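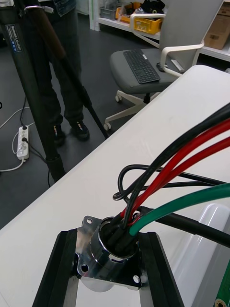

Work with a wired panel connector in the gripper at the Hitus workshop, Arncombe.

Lambert back at work after dropped connector fault is traced

The Lambert robot at Hitus in Arncombe is picking up connectors again, and this time it's holding on to them.

Work on the cable handling project stopped in June when the robot's gripper opened by itself during a restart and let go of a metal connector with its wires attached. Nobody was hurt. The connector landed on the bench and then swung off the edge on its own cable, and the team decided there and then to shut the arm down until they knew why.

They now know why, and it's a lovely bit of detective work. The cause was a power dip lasting 300 milliseconds, too short for anyone in the room to notice, followed by a start-up routine that did exactly what it had been told to do years ago by somebody who was thinking about empty grippers.

Hitus has been teaching Lambert to pick up panel connectors that already have their wires fitted, turn them to the right angle and offer them up to a panel. It is fiddly work. A bare connector is an easy thing to grip, but one with a bundle of wires coming out of the back pulls in whatever direction the wires want to go, and no two bundles pull the same way. The plan is for the robot to do the long run of repeat fittings at Demdale, where control panels for pumping equipment are put together by hand at present.

The fault came on cycle 339 of what was meant to be an overnight run. It was late afternoon, and Nazar Polishchuk, who leads the handling work, was still in the room setting up the next batch.

"I heard it before I saw it," he said. "There's a sort of click when the fingers open, and I knew it was the wrong moment for a click. The arm was up at full height with the connector in it. Then down it came, and the cable went tight, and everything on that side of the bench moved a little bit."

The arm itself stayed where it was. Its brakes had gone on as they should the instant the supply dipped, and the safety controller recorded an ordinary protective stop. When the power came good, the controller waited for a person to press reset, as it is meant to. The gripper didn't wait. It has its own small control board on its own supply, and that board restarted as soon as it could and ran through its homing routine. The first step of homing is to open the fingers all the way and find the end stop.

With nothing in the gripper that is harmless, and the team had watched it happen at the start of every working day without giving it a thought. With a connector in the fingers it means a drop. And because the fingers travel outwards at full speed during homing, it also means moving parts at a time when the rest of the machine is telling people it is safe to walk up to.

That second point worried Polishchuk more than the first. "A dropped connector is annoying, and on a bad day it's a broken connector," he said. "But the lamp was showing stopped. I could have had my hand in there untangling the wires. These are small fingers and the force is limited, so we're talking about a nasty pinch, but the lamp said stopped and something moved. You can't have that. I'd rather lose the month."

They did lose most of the month, and it was well spent!

Finding the dip took up the first part of it. The log from the arm showed a stop with the code for low supply, but the time stamp was rounded and the gripper board kept no log at all, so for several days the two halves of the story wouldn't line up. The early suspicion fell on the grip force. The wires were stiff, the connector flange is smooth and shiny, and it seemed quite likely that the part had simply been pulled out of the fingers. The team tried hard to make that happen, hanging heavier and heavier bundles off the back of the same type of connector. It wouldn't slip. Whatever else this episode has shown, it has shown that the finger pads are very good indeed.

Next they looked at the software that sends the open and close commands. Every command was in the record, and there was no open command anywhere near the time of the drop. So the fingers had opened without being asked, which left the board itself.

The breakthrough came when one of the engineers put a recorder on the supply and left it running over a long lunch. It caught a dip at the moment a compressor elsewhere in the building started up. The dip was shorter than the one in June and did no harm, but it had the same shape. From there it was a matter of making one on purpose. With a bench supply that could be told to drop out for a set time, the team found they could get the gripper to let go whenever they liked. Any dip long enough to restart the gripper board did it, every single time.

"We were all cheering," Polishchuk said. "It's a strange thing to cheer about, a robot dropping things. But once you can make it go wrong when you want, you're nearly home."

Three changes have been made to the machine, now labelled Lambert 2 on the drawings so that the old and new wiring don't get mixed up.

The gripper's drive power now runs through the same safety circuit as the arm. If the arm is stopped, the fingers have no power to move, whatever the board thinks it is doing. The gripper uses a screw drive, so the fingers stay put when the power goes and keep their hold on the part.

The start-up routine has been rewritten. On waking, the board reads the finger position from a sensor that remembers where it was, and it leaves the fingers alone. Homing only happens when a person asks for it, with the arm lowered and after a question on the screen about whether there is a part in the gripper.

And the board now keeps a log, with proper time stamps, stored so that it survives a loss of power. This was the cheapest of the changes by a long way and the one the engineers seem most pleased with.

There was some talk of a fourth, a backup battery to ride through short dips so that the robot never noticed them. That has been put off. Polishchuk said he liked the idea for keeping production going but did not want it mistaken for a safety measure. "If the battery gets old and goes flat, you're back where you started," he said. "The machine has to be safe when the power goes off. After that, sure, let's make the power go off less often."

The testing that followed was wonderfully dull. The robot was put through 3000 forced power dips of different lengths, at every stage of the pick, the lift, the turn and the fitting, with a wired connector in the fingers. It kept hold of the part each time, and the fingers did not move until someone pressed reset. The test ran day and night, with the guard closed and a soft mat laid over the bench in case. The mat has since been folded up and put away.

The team also went back through its risk assessment and found the gap. The gripper had been listed as a tool on the end of the arm, and the arm's stop function had been taken to cover it. There was a line saying that the tool was held still during a protective stop. It had been checked by pressing the emergency stop and watching, and the fingers had indeed held still, as the emergency stop leaves the gripper board switched on. Cutting the supply to the board and bringing it back had never been tried. It is now the first test on the sheet for any new tool, and the older tools in the workshop are being taken through it one after another. Two have been changed as a result.

Demdale was told about the drop the morning after it happened and has been sent the full write-up, including the wiring drawings from before and after. Its own electricians came over to Arncombe to see the forced dip test and asked to have a go at the button. The first trial fittings there have been moved back to give time for a check on the site's supply, where some large pumps are started and stopped through the day. Nobody expects that supply to be any smoother than the one at Hitus.

In the meantime the overnight runs have started again. Lambert went past cycle 339 on its first night back - the team had stayed on to watch it do so, and there was cake - and carried on through to the morning with no stops.

Anyone using a gripper with its own controller is welcome to a copy of the test sheet, which Hitus is giving away free. Polishchuk suggests trying it with something soft in the fingers first.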